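How I set up review rules for a gripper in simulation

I've been keeping house rules for our simulated arm at Stirgate for a while now, and people keep asking me for them, so I'm writing them down properly. None of this is an official standard. It's what works for me, and you're welcome to steal it.

Before you start

You'll need a simulator with a wrist camera view, a plain text log, and one other person who will read what you wrote. Mine is Shaimaa Tazi, and she's brutal (in a good way!).

Step 1. Write the limits first

Put your speed and force limits in a file before you run a single episode. I start slow, at 12 percent of full speed, and I only raise it after 35 clean runs in a row. If you touch the limits file, the count goes back to zero. Yes, it's annoying. Do it anyway.

Step 2. Agree on what "contact" means

We argued over this one for ages. Angus McPhee wanted to count only contact with the target, and I wanted every touch logged, fingertips or not. We went with every touch. A finger resting on the side of something it wasn't sent to pick up still gets a line in the log – even when nothing moves.

Step 3. Name your stop conditions

Keep the list short enough to remember. Ours has seven, and the first is "you can't tell where the table edge is." Write them as things a tired person can check with a yes or a no.

Step 4. Look at the wrist view before you score

Open some stills from the run and go through them with the rules next to you. I look for two things, which are whether the fingers are clear and what sits close to an edge. A bottle hanging over the side gets a note from me every time, whatever the arm is doing.

Open fingers over gray floor tile first, then a crowded tabletop with the kettle up close:

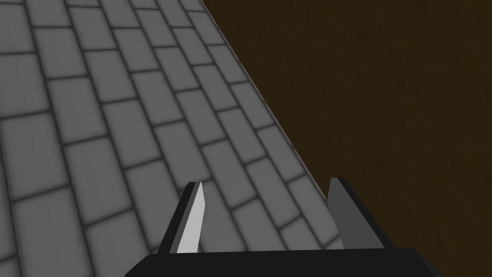
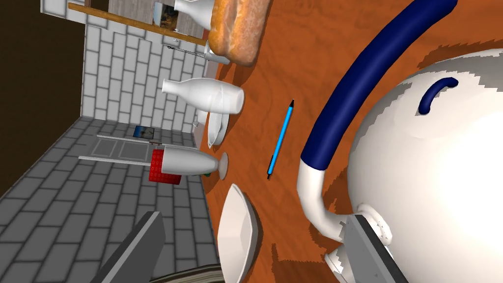
Step 5. Log it the same way every time

Run number, limits version, touches, stops, your initials. Our log for the Hayat setup is at 189 entries and I can still find any of them, mostly thanks to Shaimaa refusing to let me invent new columns. If you need to add a comment, put it at the end of the line and keep it to one sentence.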